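3. Tablet returns and operating system choice

Reading time: 6 min
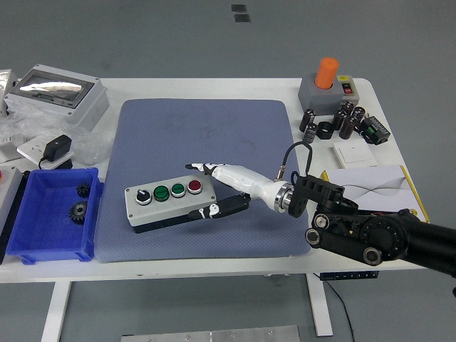 Figure 2. Humanoid hand over a push-button control box.

Sales figures alone say little about whether buyers were content with a low-cost tablet. We therefore looked at return records held by Mometti, a retailer that stocked the Peker and Cloltton tablets in the same shops and at the same price. The Peker runs a cut-down desktop system which cannot load older programs; the Cloltton runs a phone system with a larger store of apps. Records covered six months, ending in September.

In that period Mometti sold 2,529 Peker tablets and 2,273 Cloltton tablets. Returns were coded by two readers (Tsuji and Strachan) working apart, using the reason written on the form by shop staff. Where the codes differed, Kerr made the final choice. Forms with no written reason were left out of the coding but kept in the totals.

The most common reason given for returning a Peker was that a program the buyer already owned would not install. For the Cloltton it was screen damage. Television adverts for the Peker showed a full office package and a clip-on keyboard, and several forms mention the advert directly. We did not contact buyers, so we cannot say how many had read the notice on the box.

We use cookies to remember your settings. Accept | Manage

Price cuts are treated separately in Section 4, using the method of Lindsay and MacLeish.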